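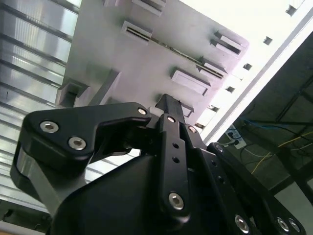
Figure 2. The gripper near the panel with raised blocks and slots, as seen by the wrist camera.

4.2 Work of the student group at the panel

The second part of the project was carried out by the students in the robotics laboratory, after the introductory lessons described in Section 4.1. The students had already learned to move the arm with the hand controller and to stop it safely. Now they had to bring the gripper close to a panel, choose one of the raised parts on it, and stay in contact with this part without pushing the whole panel away. We called this task Horobets, and we use this name also in the tables.

The view which the students had on their screen is given in Figure 2. The gripper occupies a big part of the lower half of it, and the panel stands behind the finger links. Such a view was new for all students. In the first lessons they looked at the arm from the side, and they could judge the distance with their own eyes. From the wrist the distance is much more difficult to judge, and one of the small blocks is partly hidden behind the tip of the central link. Several students told us that they preferred to look at the shadows beside the raised parts in order to understand how near they were.

The lighting also had influence on the work. In the upper right part of the view there is a very bright white surface, and when the arm was turned towards it, the automatic exposure made the black links darker. We decided not to correct this by software. The students should learn to notice it and to change the approach angle by themselves. Vasylyna Yatsenko proposed to write the chosen angle on paper before each attempt, and after two lessons the whole group worked in this way.

The recordings were made from May until the end of the course. Altogether we kept 3,057 attempts. From these, almost 2,000 were made by students working in pairs, where one student moved the arm and the other one read the instructions aloud. The rest were made by single students. An attempt was limited to 60 seconds, and after this time the controller returned the arm to its start position. Attempts which were stopped by the safety button were kept in the data with a separate mark.

The pairs worked slower at the beginning. In our opinion this comes from the spoken instructions, which were not the same in every pair. Words such as "up" and "left" have one meaning for the person who looks at the panel and another meaning for the person who looks at the screen. Maksym Kuzmenko prepared for this reason a short list of agreed words, where all directions are named from the side of the camera. The list is printed in Appendix B. Some pairs continued to use their own words, and we did not forbid it.

A question which we could not answer in this course is how much the students remember after a longer pause. The laboratory was closed for the summer, and only a part of the group came back. Their later attempts are stored separately under the name Gustach, and the last of them has the date December 15, 2022. They are not included in the totals of this section. We return to them in Section 5, together with the written answers of the students.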